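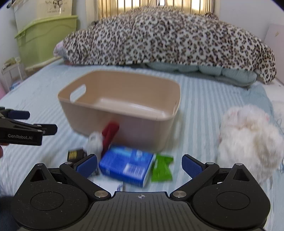

Beige storage bin and small items on a striped bed sheet, with a hand-held gripper open in front.

Sturkbridge Home Tasks Working Group
Minutes of the meeting held May 2018, Skulberg meeting room

The chair opened the meeting a little after the hour, thanked everyone for coming in on such a lovely afternoon, and said how much further along the good practice guide was than it had been in March. The March minutes were accepted with one small fix: "fingertip" should have read "finger pad" in the section on cleaning.

Good practice guide for hand-held gripper work

Most of our time went to the chapter on tidying tasks, and it was a friendly and rather long conversation. The Dridon members had kindly brought fresh wording for the setup page. It now asks that the bin be empty at the start of each run, and that the small items be laid out within easy reach of both grippers. Several of us felt "easy reach" was too loose, but a fixed distance did not suit anyone who had tried working over a bed, so the words stay as they are for this draft.

Soft items took up a good while. The group agreed that plush toys and other fluffy things should be listed separately from boxes and packets, as people tend to close the fingers on them in quite different ways. The new line reads: "Close slowly, lift a little, pause, then carry."

There was also a warm discussion of hands. The rule will say that fingers stay behind the gripper arm while the tips are moving - everyone was happy with that, and it will move up to the first page.

Number of runs

Ng's proposal of 25 runs per layout was carried, with the items moved around between runs. A request to raise it to 100 was talked over at some length and set aside. Dropped items are to be logged and left in the record. After 2 drops of the same item, the person working should stop and check the pads.

Still open

Whether bedding should be smoothed flat before a run. Opinions were split, and we will come back to it.

Actions

Dridon to send round the revised setup page.
Ng to draft the run log sheet, 2 pages at most.
Skulberg to book the room again and, by popular request, find the better kettle.

The meeting closed with thanks to all.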